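Paid Testers Wanted: Utix Hand-Held Gripper Kit

Clellel is looking for people to try out the Utix kit before it goes on sale. Utix is a pair of hand-held grippers with a head camera and recording software. A person wears the camera, holds one gripper in each hand, and does ordinary household tasks. The recordings are used to train robot arms to do the same tasks.

We need 60 testers for this round. You do not need a technical background. We have had plenty of feedback from engineers already, and what we are short of is feedback from people who have never used anything like this.

Sessions take place at our Nendgate office. This is not remote work and kits cannot be taken home during this round.

What you will do

Each tester comes in for 2 sessions on different days. In the first session you will be fitted with the kit, go through the printed quick start guide on your own, and work through a list of short tasks at a table. A member of our staff will be in the room but will not help unless you are stuck or something needs to be reset. We want to know where the guide is unclear, so please do not skip ahead if a step makes no sense. Write down the step number and what you expected to happen.

In the second session you will use the same kit with the longer task list. Most of the tasks are repeated many times with small changes in where the object starts. Some people find this relaxing and some find it dull. If you think you will be in the second group, please take that into account before applying.

Tasks are done with everyday objects. The current list covers umbrellas, towels, zip pouches, cups and lids, cable ties, paper bags and small boxes. You may be asked to pick something up and put it down again, turn it around, open it, close it, fold it, or pass it from one gripper to the other. None of the objects are heavy and nothing on the list involves heat, blades or chemicals.

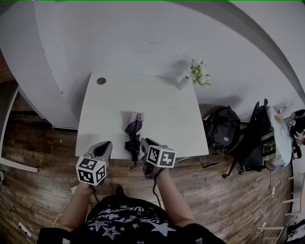
After each block of tasks you will fill in a short form. It asks about grip comfort, weight, how the jaws respond to your fingers, whether the cable got in your way, and whether you lost track of which task you were on. There is a free text box at the end of each form and we read all of them. Blunt comments are fine. In the last round several testers said the finger loops were too tight for larger hands, and the loops on the current version are adjustable as a result.

What is being tested

We are testing the kit and the guide. We are not testing you. There is no minimum speed, and dropping an object does not count against you. A dropped object is simply marked on the recording and you go on to the next one.

The parts we most want comments on are:

The trigger. The new spring is lighter than the old one. We would like to know how your hands feel at the end of a session compared with the start.

The markers. Each gripper carries a cube printed with black and white patterns, which the software uses to work out where the gripper is. The cubes need to stay in view of the camera. We want to know if the guide explains this well enough and if you find yourself holding your arms in an awkward way to manage it.

The head strap. It has one dial and one top band. Please tell us if it slips, pinches, or does not work with your hair or glasses.

The task prompts. These are read aloud by the software. Tell us if they are too fast, too slow, or hard to follow.

Who can apply

You must be 18 or older and able to get to Nendgate for both sessions. You should be comfortable standing at a table for up to 50 minutes at a time, with breaks between blocks. A stool is available if you would like to sit for part of the session, but please mention it on the form so we can set the table height.

You need to be able to use both hands. Left-handed testers are very welcome, and we had too few of them last time. The same goes for people with very small or very large hands.

You should not apply if you have a current wrist, elbow or shoulder injury, or if wearing something on your head for a while gives you headaches. People who work for a company that makes or sells robot data equipment cannot take part in this round.

Testers from earlier rounds may apply again but will go on a waiting list until new applicants have been placed.

Pay

Testers are paid a flat fee for each session, including the time spent on forms. The amount and the payment schedule are in the confirmation email, and you can turn down the place after reading it. If we have to cancel a session on the day because of a fault with the equipment, you will be paid for it anyway. We do not cover travel or parking.

Recording and privacy

The camera points down toward the table and your hands. It will record your arms, your clothes and whatever is near the table. It also records sound for the length of each task. You will be asked to sign a consent form before the first session, and a copy will be sent to you in advance so you have time to read it.

Please leave badges, name tags, mail and anything else with personal details on it in your bag. Do not take out your phone while recording is on. If something private is recorded by accident, tell the staff member and the clip will be deleted.

Our target for this round is 1,000 usable clips across all testers. Clips may be used to improve the Utix software and may be included in sample data supplied to customers with the kit. If you are not comfortable with that second use, you can say no to it on the consent form and still take part.

What to wear

Short sleeves or sleeves that can be pushed up. Closed shoes. Please take off bracelets and large watches. Loose scarves and long necklaces tend to catch on the right-hand cable, so leave those off as well.

How to apply

Send an email to the Utix testing desk using the contact form on this site, with the subject line "Nendgate testers." Include your name, the days of the week you are free, which hand you write with, and your glove size if you know it. A resume is not needed.

Applications are open from 17/04/2025 and will close when all places are filled. Nisreen Awad handles the schedule and will reply to everyone who applies, including those we cannot place. If you have a question about access to the building or about the consent form, put it in the same email and she will answer it before you are asked to commit to a time.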